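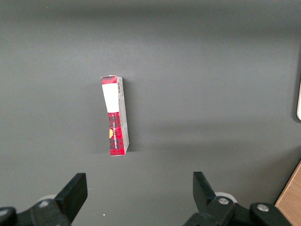
Photo: Dirk Van Acker, course archive

Packaging and Labelling for Small Producers
Notes for session 2: What must be on the pack

Last time we spoke about the choice of material. Today we look at the text, and at the place where it is printed. Many small producers begin with the drawing and the colours, and they leave the text for the end. Then the space is too small and the letters become too small also. Please begin with the text.

2.1 The front
The front carries the name of the product and the quantity. The brand name does not replace the name of the product. In our exercise the brand is Lomavari, and the product is "herbal tea". Both must be there, and the buyer must be able to read them without turning the pack.

A tall, narrow carton gives you little width. Long words will break badly. Write the name on two lines before you make the letters smaller. A white label area helps reading, but leave a margin inside it.

2.2 The sides and the back
On these faces we put the ingredients, the storage advice, the address of the producer and the batch code. The batch code is often added by hand or with a stamp, so keep a free place for it. Do not varnish this place, as the ink will not hold.

2.3 Print runs
The Nitach case, which you received in October, compares two orders: 700 cartons and 3,000 cartons. The price for one carton is lower in the larger order. However, the producer changed its recipe and 555 cartons could not be used any more. Calculate the real cost of each carton sold, and bring your result.

2.4 Terms to know
Net quantity: the product only, without the pack.
Batch code: a mark which shows what was made together.
Panel: one printed face of the carton.

Homework
Write the full text for the Asadi carton on plain paper, in real size. Fold it and read it at arm's length. We will discuss the Givar carton together in class.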